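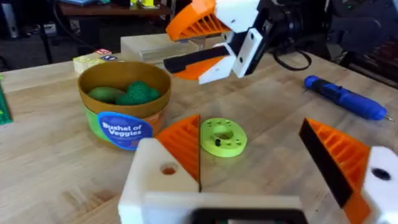
Another vote from Teuber for swapping both pads on a finger pair together, even when only one looks tired, and I've come around to it.

19 September 2025, Uvivstead, two-arm table. Went over the finger screws with the small driver (a lovely, slow job!) and put the log at 569 cycles since the May pads.
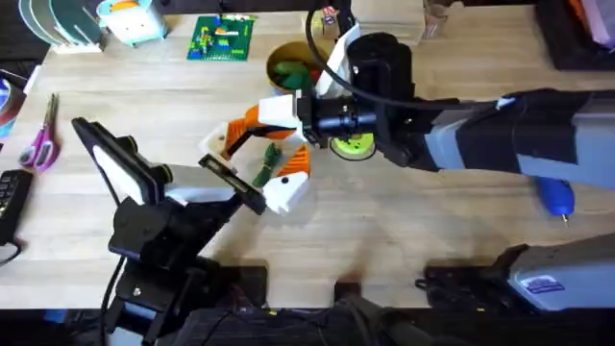 Do the arms need re-homing after a pad change? Only if the finger mount came off too.

Cable slack on the wrists gets checked at full reach, and I like to leave a generous loop 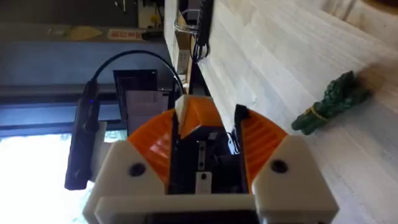
so that nothing tugs when the wrist rolls over. Gave it 15 slow rolls, listening the whole time. Still to do: order 5 spare fingers from Jindport.

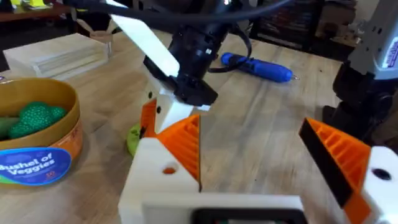 Both arms over the table, veggie tub at left.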